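Section 4: Folding Large Flat Pieces

Now for the fun part! Tablecloths, throws and big plain cloths look like the hardest things in the basket, and they fold into the neatest stacks once you get the spreading right. These steps go with the Drikex folding chart, large side up.

Before you start

Clear the whole tabletop and wipe it down. Keep the basket at a back corner, where you can reach it without leaning over your work.

1. Take one piece from the basket and leave the others where they are.

2. Lay it on the table with the long side running left to right. Don't worry about wrinkles yet.

3. Choose one short side and get it straight first. Pull both of its corners out to full points and press the edge down with your palm.

4. Look over the other side for flaps and tucked corners. A corner folded under is easy to miss on a plain, strong color, so run a finger along the edge to find it.
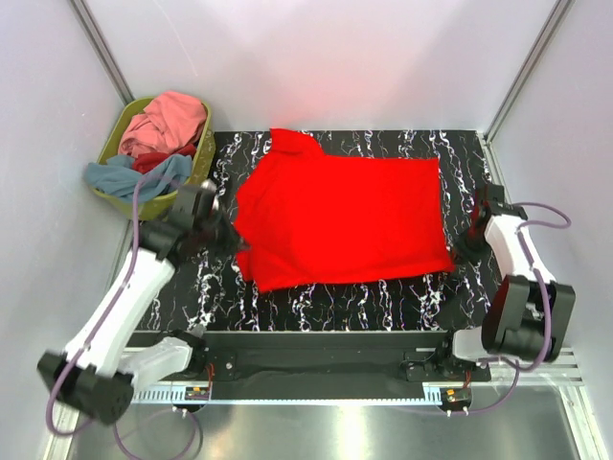
Figure 8. Red cloth with the right side mostly flat and the left side still creased. Basket at the upper left.

5. Open any flap along the back edge, then work toward the front. Small folds in the near corner come out last.

6. Smooth from the finished side toward the unfinished one, using long, slow strokes. This is so satisfying on a slick tabletop, where the fabric just glides along!

7. Bring the two short sides together, line up the corners, and smooth again. Fold in half once more, then in thirds to fit your shelf.

Note: A slightly slanted edge is fine. Plenty of cloths were never cut perfectly square, and one that measures 100 cm at one end may measure 92 cm at the other. Match the corners and let the middle settle.

Note: For pieces longer than 200 cm, fold once in the air before you lay them down.

Caution: Fabric slides easily on polished stone and glossy surfaces. Don't let a heavy piece hang over the edge, or the whole thing may end up on the floor.

Caution: Keep irons off the tabletop. Use a board or a padded mat.

Next: Section 5, Fitted Sheets (you can do it!)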